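Keep the planner out of the last ten centimetres

Most manipulation stacks I am asked to look at have the same fault. There is a good motion planner, there is a decent perception model, and the handover between them is a single pose. Perception says where the thing is, the planner produces a path, the controller follows it, and the log says success or failure. My argument is that the final approach should be taken away from the planner altogether and given to a small, dull, closed-loop controller with its own estimate and its own right to stop.

I maintain Werkport, a job runner for simulated and real arms, so my view is coloured by what comes through it. In August we replayed 3,343 logged approaches to cabinet panels, shelf edges and door edges. Of these, 1,032 ended in a failure label. We sorted them by the last module to change the target pose. In 234 cases the planner had replanned inside the final ten centimetres, on the strength of a pose update that was worse than the one it replaced.

The mechanism is simple. Far away, the detector sees the whole object and the pose is well constrained. Close up, the wrist view holds very little of it, and the network still returns six numbers because six numbers is what it was trained to return. The covariance, if there is one, is usually a constant somebody typed in. The planner has no grounds for distrust and does what it is told.

Renu Joshi, who wrote the Kaewmanee planner we use by default, disagrees with me. Her position is that a planner given honest uncertainty will behave well at any range, and that splitting the approach in two only hides the perception fault. I accept the first half. On the stacks I see, the honest uncertainty does not arrive, and there is a release to get out in the meantime.

What we do now is switch at a fixed distance. The planner delivers the gripper to a standoff pose and is then locked out. From there a module called Miden tracks one feature only, normally a line, and servoes on the error across it. Depth comes from the arm's own kinematics. If the line fit drops below threshold for 12 consecutive ticks, the arm backs out along the path it came in on and asks for a fresh global pose.

Tracking one line sounds crude until you look at what the wrist view offers at that range. A panel edge seen end on is a thin strip with a different surface on each side. Shadows and reflections produce straight borders that are stronger than the edge itself, and a general edge detector will happily return them. Wood-like grain adds a set of weaker lines, mostly running across. A tracker that starts from the planner's prediction and searches a narrow band near it can ignore nearly all of this. 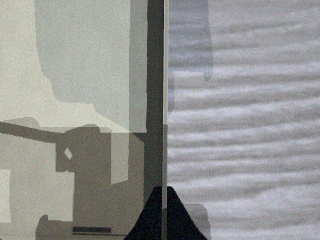 Why not let the network learn to ignore the shadows?
It can learn to, given enough varied lighting in training, but you still need a check at run time that tells you when it hasn't. A line fit residual is cheap and every engineer on the team can read it.

The cost is real. A fixed switch distance is a tuning parameter, and it differs between grippers. Objects without a usable line need another feature and another tracker. Borevura, who run the largest set of jobs on our system, keep a table of switch distances per tool, and the table has to be reviewed whenever a finger is changed.

I would still take the table. A wrong entry shows up as a bad standoff on the first run, and it can be fixed with a text editor. A planner that changes its mind five centimetres out shows up as one failure in a long batch, with a log in which every module reports that it did its job.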